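About Turnard

Turnard supplies spare and replacement plastic parts for household goods: caps, lids, stems, nozzles, measuring cups, clips, feet and the small fittings that go missing when a house gets packed up. We sell to the public over the counter and by post, and to repair shops across the state.

The business was started by Kobina Dankwa, who had worked in appliance repairs and kept the parts other people threw out. The first stock list had 263 items on it. We now carry over 687, and the list changes most weeks as old lines run out and new ones are found.

What we stock

Most of our range is for kitchens, laundries and bathrooms. We hold parts for the Vovon and Lambrakis ranges, including models that have been out of the shops for years, and a general line of fittings that suit more than one make. Garden sprayer parts are kept as well, mainly in spring and summer.

New parts come in sealed bags from the moulder. Second-hand parts are washed, dried and checked for cracks before they go on the shelf, and they are always marked as second-hand on the label and on your invoice. If a part has a chip or scratch that doesn't affect its use, we write that on the bag and take something off the price.

How we match a part

Bring the old part in if you still have it, even if it's broken. A photo is fine too, as long as it's taken on a plain background with a ruler beside it. Vendula Beneš looks after matching and will usually have an answer for you the same day.

Shape comes first. We look at the rim, any tabs, and whether the part narrows along its length, then measure the part that has to fit. Colour is the least reliable guide — the same moulding may have been sold in three or four shades, and clear or tinted plastic fades on a windowsill. We look at pieces on a white surface, where a pale tint and the line of an edge are easier to pick out. Light blue translucent plastic can be much stronger in colour at one end of a piece than the other.
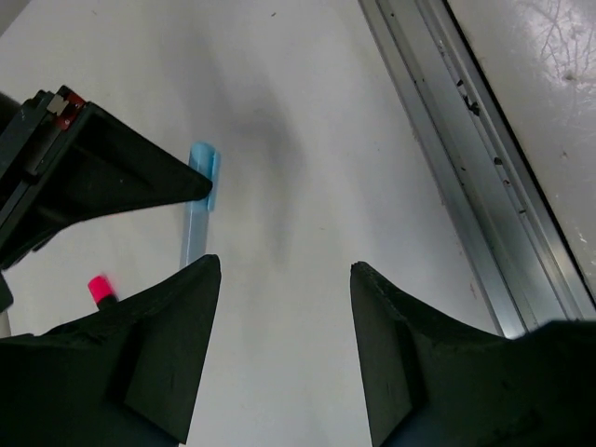

Where to find us

We're at the back of the Tratanbridge arcade, past the shoe repairer. There are 2 parking spots at the rear door for pick-ups. The counter opens at 9 am and closes at 4 pm, and we shut for stocktake in the last part of March.

Donating parts

We're happy to take loose parts, whether or not you know what they came from. Please rinse them and leave out anything that has held paint, pesticide or motor oil. We can't take whole appliances. Large lots are welcome by arrangement; the biggest so far was 300 pieces from a shop that was closing down, and it took us most of a winter to sort.

Postage and returns

Small parts go by ordinary letter post where they fit. If a part doesn't fit, send it back unused within the month and we'll exchange it or refund you. Please put your order number in with it.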